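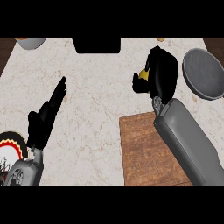
The Flarkari came in on the hook at ten past seven, before the service desk was open. The tow driver left the keys in the drop box with a note that said NO CRANK. Ona Koppel read it, put it in her shirt pocket and went out to look.

It was parked crooked across two spaces with a skin of ice on the windshield. February in Bakville was hard on batteries and she had already sold 8 of them that week. She wrote down the mileage, 3,226, and the plate. Then she saw the child seat in the back and the library book on the floor in front of it, and she knew whose car it was.

She had sold it to him. That was back when she still worked the front of the building, in the fall, before she asked to be moved to service. He was her brother-in-law, or had been. He'd come in on a Monday with his new wife and Ona had walked them around the lot like anyone else, and he had asked for the extended coverage, and she had talked him out of it. The car had a good record. He would have been throwing his money away.

"Is that a tow?" Bisht asked. He was unlocking the bay door.

"No crank."

"Battery?"

"Maybe. I'll write it up."

She wrote it up. Customer states vehicle will not start. The customer had stated nothing yet, but that was how the line began. Bisht rolled the charger out and hooked it up and got a click. He tried again and got the same click. He went under the hood with a light and stayed there for a while.

"Starter," he said. "And something's been chewing on the harness. Look at this."

She looked. A bundle of wires by the firewall had been stripped down to copper, and there was a wad of gray fluff tucked in beside it.

"Mice," he said. "That's not warranty."

"The starter is."

"The starter is. The harness isn't. It'd be on that other plan, if he's got it."

"He hasn't got it."

Bisht wiped his hands and didn't ask how she knew.

The phone rang at eight. She let the kid at the next desk pick it up, and then she saw him looking at her and pointing at his screen, so she took it.

"Ona," he said. "I didn't know you'd be the one."

"I'm on service now."

"Since when?"

"Since November. It's the starter. That part is covered. You've also got mice in the wiring, and that's not."

She heard a kettle, and a small voice asking for something, and his hand going over the phone. When he came back he asked how much. She told him. He was quiet, then he said that was a lot for mice.

"You parking it in your mother's barn?"

"It's cold out. I thought I was doing it a favor."

"Sweep up the feed. Put some traps down."

"All right." He waited. "Didn't I ask you about a plan for this?"

"You did," Ona said. "I told you not to bother."

"I thought that was you being decent."

"It was."

He laughed a little. He asked if there was a loaner, and she said there was an old Nernero with a bad radio, and he said that would be fine, he'd get a ride over before lunch.
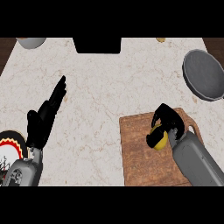
Marble countertop, dark wood at the corners.

After she hung up she sat with the estimate open. An advisor could take up to 300 dollars off a ticket without asking. She had done it 3 times since she moved over. One was an old man with a cracked manifold, and the others were people who had yelled. She typed the number in and took it out again. Her sister would have had something to say about it. Her sister lived in another state now and didn't call much.

She typed it back in. In the box for the reason she put customer goodwill, and saved it.

He came at eleven with the boy by the hand. The boy was bigger than she expected. He wanted to know if the mice were still in there.

"They moved out," she said.

"Where to?"

"I don't know. You left this in the back." She gave him the library book. It was overdue. She had him sign for the Nernero along with his father, on the second line, and he took a long time over it, pressing hard, while a woman behind them waited to ask about tires.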